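Chapter 6: Collecting Demonstrations with Hand-Held Grippers 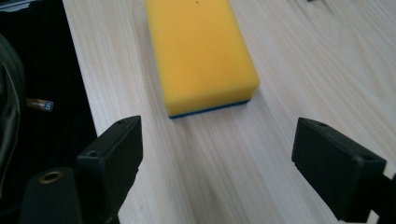
Figure 6.1. Sponge on a wooden tabletop, seen from the camera of a hand-held gripper. The fingers are open.

July 2023
By the Nelten course staff

The previous chapter treated the policy as a function from observations to actions and took the training examples as given. We now turn to where those examples come from. A policy that learns by imitation can do no better, on average, than the behavior it is shown, and in practice a large share of the effort in a manipulation project goes into recording that behavior, checking it, and throwing part of it away.

This chapter uses one task throughout: a rectangular kitchen sponge is to be picked up from a table and set down in a marked area. The task is easy for a person and has few hidden steps. It is still hard enough to show most of the ways in which a set of demonstrations can go wrong. The running data set, which we call Pirnville after the site where it was recorded, contains 1,203 episodes of this task. A smaller set, Tondska, contains 106 episodes recorded at a second site and is held back for testing.

6.1 What counts as an example

An episode is one attempt at the task, from the moment the operator starts the recording to the moment the operator stops it. It consists of a sequence of time steps. At each step t we store an image from the gripper camera, the pose of the gripper in a fixed reference frame, and the opening between the fingers. We write these as I(t), x(t), and w(t).

The action at time t is not stored directly. It is computed afterward from the change in pose and opening between one step and a later one. This has two consequences. First, the same recording can be turned into several training sets with different action spacings, and there is no need to choose the spacing before collection. Second, any error in the pose estimate enters both the input and the target. An error that is constant over an episode cancels in the relative action. An error that drifts does not.

In Figure 6.1 the object lies ahead of the fingers, slightly closer to the left finger than to the right. A policy that sees this view must produce a forward motion with a small sideways correction. The far end of the sponge is outside the view, so the length of the object cannot be read from this image alone. Whether that matters depends on the grasp. For a grasp across the short dimension near the close end, the visible part is sufficient. For a grasp at the midpoint, the policy needs either an earlier image or a learned estimate of typical sponge length.

6.2 Why record without the robot

Demonstrations may be collected by teleoperation, by moving the arm by hand, or with a hand-held tool that carries the same fingers and camera as the robot. The first two methods give actions that the robot can certainly carry out, and they require the robot to be present for every episode. The third gives up that guarantee in exchange for speed and freedom of location.

With a hand-held tool, three conditions must be met if the examples are to transfer.

(a) The view must match. The camera must sit at the same position and angle relative to the fingers on the tool and on the robot. A camera mount that has turned by a few degrees moves the fingers in the image, and the policy will learn to place objects relative to the wrong location.

(b) The fingers must match. Differences in pad shape or stiffness change the opening at which a soft object is held securely. A sponge compresses under load, so the value of w(t) during the hold phase depends on the pads as well as on the object.

(c) The motion must be feasible. A human arm can follow paths that take a robot arm through a joint limit or beyond its reach. Each episode should be checked against the kinematic model of the target arm, and those that fail should be removed or slowed.

Condition (a) is the one most often violated. A quick check is to compare the position of the fingers in the first image of each session with a stored reference. The Orakzai procedure, described in Section 6.5, automates this check and rejects a session before any time is spent on it.

6.3 The phases of a pick

For purposes of annotation we divide an episode of the sponge task into four phases.

Approach. The fingers are open and the gripper moves toward the object. Most of the variation between operators appears in this phase. Some move along a straight line at nearly constant speed. Others move quickly to a point above the object, stop, and descend.

Closure. The gripper is nearly still and w(t) decreases. The phase is short and contains few time steps, yet errors in it cause most failed picks. When steps are sampled uniformly for training, closure is therefore underrepresented. Section 6.6 gives a weighting that corrects for this.

Transport. The object is held and the gripper moves to the target area. The object now hides part of the view, and the fingers and object move together with respect to the table.

Release. The fingers open and the gripper withdraws. Operators tend to stop the recording too early here. An episode that ends before the withdrawal gives the policy no example of leaving the object, and a trained policy may open the fingers and then remain in place or close them again.

Phase boundaries may be found from w(t) with two thresholds. The thresholds must be set separately for each object type. A value that detects closure on a rigid block will mark closure too late on foam.

6.4 Variation and coverage

Suppose all 1,203 episodes had been recorded with the sponge in one position. The policy would have many examples of one path and none of any other. The count of episodes says little about coverage unless the spread of starting conditions is also reported.

For the sponge task the main starting conditions are the position of the object on the table, its rotation about the vertical axis, the starting pose of the gripper, the surface, and the lighting. The first three can be set by a schedule. The operator is shown a position and rotation before each episode and places the object to match. Left to choose freely, operators return to a few comfortable placements, usually with the long side of the object either in line with the body or square to it.

Surface and lighting are harder to schedule. A pale wooden surface with a soft sheen may be slightly washed out on one side of the image and well exposed on the other. If every pale surface in the data set is lit from the same side, the policy may come to depend on that pattern. Moving the table or the lamp between blocks of episodes is usually enough to break the link.

Contrast between object and surface also affects what is learned. A bright yellow sponge on pale wood can be located by color alone. A policy trained only on such pairs may ignore shape entirely and fail when given a gray sponge. The Pirnville set limits any one pairing of object color and surface to 300 episodes.

Background should be allowed to vary. Material beyond the edge of the table, such as dark fabric, enters the view whenever the gripper is near that edge. Cropping it out is tempting but removes useful information about where the table ends. It is better to keep it and to make sure that the same background does not always appear with the same object position.

6.5 Session procedure

The Orakzai procedure consists of the following steps.

1. Fix the camera mount and record one image with the fingers fully open. Compare it with the reference.

2. Close the fingers fully and open them again. Confirm that w(t) returns to its starting value.

3. Move the tool slowly around the edge of the work area. Confirm that the pose estimate returns to its starting point within tolerance.

4. Record a block of episodes according to the placement schedule. Mark failed attempts as failed and do not delete them.

5. Repeat step 1. If the fingers have moved in the image, set the whole block aside for inspection.

Step 4 deserves comment. A failed attempt followed by a successful second try within the same episode is valuable, as it shows recovery. An attempt that fails and is abandoned should not be used as a target for imitation, but it can be used to train a success detector. Both kinds are lost if operators delete what they regard as mistakes.

A full session yields up to 4,000 usable time steps per block after idle steps at the beginning and end have been trimmed. Trimming must be done by rule. When it is done by eye, different annotators leave different amounts of stationary data, and a policy trained on long stationary openings learns to wait.

Exercises

6.1. An episode has a pose error that grows linearly with time. Derive the error in the relative action as a function of the action spacing.

6.2. Using the phase definitions of Section 6.3, propose thresholds on w(t) for a foam object and for a rigid object of the same width. State what you assume about the pads.

6.3. The Tondska set was recorded on a single surface. Describe which claims about a policy trained on Pirnville it can support, and design an additional test set to cover one claim that it cannot.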